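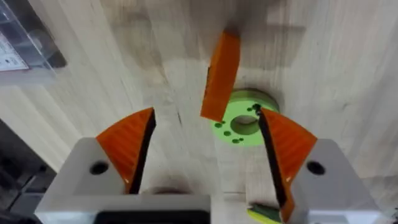
Measuring alcohol by volume in homemade wine with a hydrometer

Estimating the strength of a homemade wine takes two density readings, one before the yeast goes in and one after fermentation ends. Both are taken with the same hydrometer, in a clear test jar, at the temperature printed on the scale.

What you need

Hydrometer, test jar, sampling tube, thermometer, no-rinse sanitizer.

First reading

1. Sanitize the tube and jar. Stir the juice well if sugar has been added.
2. Fill the jar to within an inch of the rim.
3. Lower the hydrometer and spin it once to shake off bubbles.
4. Read at eye level, at the bottom of the curve where the liquid meets the stem. Write the number down as original gravity.

Second reading

Wait until the airlock is quiet, then take a sample. Stir it hard to drive off gas – trapped gas lifts the hydrometer and gives a false high. Repeat after two days. If the two numbers match, record the value as final gravity.

Calculation

Subtract final from original and multiply by 131.25. A juice at 1.090 that finishes at 0.996 gives 0.094 x 131.25, or 12.3 percent.

Correcting for sweetening

Sugar added after fermentation raises the reading but adds no alcohol. Always measure before back-sweetening. If 15 bottles or more are to be filled from one batch, measure the blended batch and put that figure on the labels.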